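4.2 Kopplung von Mikrofonkapsel und Lautsprecher in kompakten Gehäusen

Bei tragbaren Karaoke-Mikrofonen mit eingebautem Lautsprecher liegen Wandler und Schallquelle in einem gemeinsamen Gehäuse. Der Abstand zwischen Kapsel und Membran ist konstruktiv begrenzt, sodass die in Abschnitt 2 eingeführte Näherung des freien Schallfelds nicht mehr gilt. Der Übertragungsweg setzt sich aus einem Luftschallanteil, der über den Korb in die Kapsel eintritt, und einem Körperschallanteil zusammen, der über den Griff und die Kapselaufhängung geleitet wird. Beide Anteile überlagern sich am Mikrofonausgang und bestimmen zusammen die maximal nutzbare Verstärkung vor Einsetzen der Rückkopplung.

Untersucht wurden die Baureihen Prondholm und Drevside. Die Geräte der Baureihe Prondholm verwenden eine starr eingeklebte Elektretkapsel, die der Baureihe Drevside eine in Silikon gelagerte Kapsel gleicher Nennempfindlichkeit. Schallwandöffnung, Akkufach und Griffdurchmesser unterscheiden sich nur geringfügig. Als drittes Gerät diente ein Referenzmuster aus der Vorserie Ganbridge, bei dem sich die Kapsel über eine Steckverbindung tauschen lässt. Die Stichprobe umfasste insgesamt 38 Geräte, die vor der Messung vollständig geladen und bei Raumtemperatur gelagert wurden.

Der Übertragungsfaktor der offenen Schleife wurde bestimmt, indem die interne Verbindung zwischen Vorverstärker und Endstufe aufgetrennt und die Endstufe mit einem logarithmischen Gleitsinus gespeist wurde. Am Ausgang des Vorverstärkers wurde das Antwortsignal abgegriffen, entfaltet und mit einem Halbfenster bewertet. Die Phase wurde nach Abzug der reinen Laufzeit ausgewertet. Instabilität ist nach dem Nyquist-Kriterium an denjenigen Frequenzen zu erwarten, an denen der Betrag der Schleifenverstärkung eins erreicht und die Phase ein ganzzahliges Vielfaches von 360 Grad beträgt. Für jedes Gerät wurde die niedrigste Verstärkungseinstellung ermittelt, bei der beide Bedingungen zusammentreffen.

Zur Trennung der beiden Anteile wurde jede Messung wiederholt, nachdem der Korb mit einer Bleigummikappe verschlossen worden war. Der verbleibende Pegel wird im Folgenden dem Körperschall zugerechnet. Diese Zuordnung überschätzt den Körperschall unterhalb der ersten Gehäuseresonanz, da die Kappe dort nur unzureichend dämmt. Eine Korrektur wurde nicht vorgenommen.
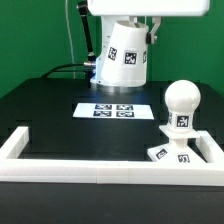

Abb. 3: Arbeitsplatz mit grüner Rückwand; weißer Sockel mit quadratischen Schwarz-Weiß-Marken.

Gegen das beschriebene Trennverfahren wurde aus Cabanatuan schriftlich eingewandt, die Bleigummikappe belaste den Korb mit zusätzlicher Masse und verschiebe dadurch die Griffresonanz nach unten; was als Körperschall ausgewiesen werde, sei demnach der Körperschall eines anderen Geräts. Man möge den Lautsprecher stattdessen durch eine Ersatzmasse gleicher Trägheit ersetzen und den Griff mit einem Schwingerreger anregen.

Der Einwand ist dem Grunde nach berechtigt. Zur Abschätzung des Fehlers wurde am Referenzmuster Ganbridge eine Vergleichsmessung mit einem Ring durchgeführt, dessen Masse derjenigen der Kappe entspricht, der die Korböffnung jedoch frei lässt. Die Griffresonanz sank dabei von 117 Hz auf 89 Hz. Oberhalb von 1 kHz, also in dem Bereich, in dem sämtliche beobachteten Rückkopplungsfrequenzen liegen, blieb die Abweichung des Betragsgangs unter 3 dB. Für die Aussagen dieses Abschnitts wird diese Unsicherheit in Kauf genommen. Die vorgeschlagene Anregung über eine Ersatzmasse setzt einen Eingriff in die Schallwand voraus und kam für die verklebten Gehäuse der Baureihe Prondholm nicht in Betracht.

Die Ergebnisse zeigen ein uneinheitliches Bild. Bei der Baureihe Prondholm überwiegt zwischen 1 und 2 kHz der Körperschallanteil, darüber der Luftschall. Die Silikonlagerung der Baureihe Drevside senkt den Körperschall im genannten Band deutlich ab, führt jedoch zu einer zusätzlichen Phasendrehung, die die erste kritische Frequenz verlagert. Der Gewinn an nutzbarer Verstärkung fällt daher geringer aus, als die Pegelminderung allein erwarten ließe. Bei zwei Geräten dieser Baureihe lag die Stabilitätsgrenze sogar unter dem Mittelwert der starr verklebten Ausführung. Die Öffnung dieser Geräte ergab in beiden Fällen eine einseitig am Gehäusesteg anliegende Lagerung.

Der Einfluss des eingebauten Halleffekts ist gesondert zu betrachten. Die verzögerten Signalanteile erhöhen die Zahl der Frequenzen, an denen die Phasenbedingung erfüllt ist, und lassen die Stabilitätsgrenze mit zunehmendem Hallanteil sinken. In der Stellung mit maximalem Hall war bei keinem Gerät die volle Verstärkung ohne Rückkopplung einstellbar. Alle Angaben dieses Abschnitts beziehen sich auf ausgeschalteten Hall und auf frei aufgehängte Geräte; die Bedämpfung durch die Hand des Benutzers wird in Abschnitt 4.3 behandelt.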